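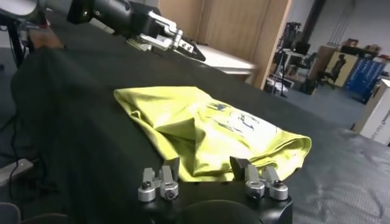
Attachment 1: lime-yellow T-shirt with dark blue print, black-covered table

Hotex front-loader runs long, skips final spin on light loads

Status: Resolved
Site: Grusterdale, utility room
Opened by: Yesenia Taipe
Assigned to: Edgars Hunt
Category: Laundry equipment / drain and spin

Reported problem

The washer takes 104 minutes to finish the Daily 40 program. The control panel shows 56 minutes at the start and the manual gives the same number. The countdown runs normally until 9 minutes, then sits there. The drum turns slowly in both directions, stops, fills a little, and turns again. After several rounds of this the door unlocks and the display shows End with no error code.

Clothes come out heavy and dripping. Running Spin Only afterward sometimes works. It happens mostly with small loads: a few T-shirts, one set of work clothes, a single bath towel. A full load of sheets finished on time last week.

Already tried by reporter: power off at the wall overnight, different detergent, less detergent, Rinse Plus turned off. No change.

Reply, Edgars Hunt

A stall near the end with no code usually means the machine is failing its balance check and retrying. It can also mean slow draining, which produces the same stall on this control board. Please check these before we open anything up:

1. Does water remain at the bottom of the door seal at End?
2. Is the drain hose pushed deep into the standpipe, or held by the clip?
3. Does the cabinet rock if you press down on opposite top corners?
4. What is set under Spin on the panel?

Reply, Yesenia Taipe

1. A small amount, maybe a cupful.
2. Clip is missing. Hose goes down a long way.
3. Yes, front left to back right. It clunks.
4. It was on 1200. I don't remember setting that.

The washer was moved in April when the floor was redone. I can't say whether the trouble started then, as Heriberto Arboleda was doing most of the wash at the time. He says he always used the sheets program.

Troubleshooting log

14:10 Unplugged machine. Opened filter door at bottom right, drained into a tray. Filter held lint and one shirt button. Impeller turns by hand, slight notchy feel, normal for a magnetic pump.

14:25 Pulled drain hose out of standpipe. It had been inserted roughly two feet. Shortened insertion to 15 cm and fixed it with a new clip. Too much hose in the pipe can start a siphon, so the machine loses water while filling and tops up again.

14:40 Level check. Front left foot was off the floor by the thickness of a coin. Adjusted the foot, tightened the lock nut up against the cabinet. The lock nuts on the other three feet were loose – tightened those too. Cabinet no longer rocks.

14:50 Shipping bolts: confirmed removed, plastic caps in place.

14:55 Empty run, Drain and Spin. Reached full speed without retries. Pump cleared the drum in under a minute. Drain side ruled out.

15:05 Light load of T-shirts, Daily 40, Spin 1200. Balance retry seen twice, then spin started. Better than before but still over time.

15:58 Same load, Spin set to 880. One short redistribution, then straight through to final spin. Finished on the displayed time.

Load notes: a few thin shirts with one heavy item is the worst case. The heavy item stays in one spot and the shirts don't offset it. Printed shirts go in inside out and unfolded. Anything that comes out in a tight bundle should be shaken loose before it goes in the dryer. 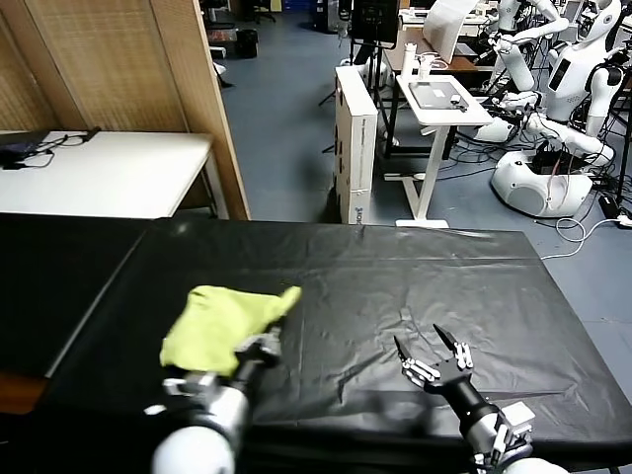
Second visit

Yesenia reported one more long cycle two days later with a bath mat by itself. Reproduced on site. The machine made its full number of attempts and quit without spinning. This is expected for a single rubber-backed item and isn't a fault. Added two towels, ran Spin Only, completed.

Checked shock absorbers while there. Pushed the drum down by hand and released: it came back up and stopped with no bounce. No oil marks underneath. Suspension springs seated at both ends.

Cause

Cabinet out of level after the move, with loose lock nuts. High spin setting made the balance limit tighter on light loads. Drain hose depth may have added some fill time but was not tested separately.

Open question from Bianca Olteanu: can the default spin be locked at 880? No. The panel keeps the last setting used for each program, so it stays there until someone changes it.

Follow-up: recheck lock nuts after ten cycles. Ticket closed by Edgars Hunt.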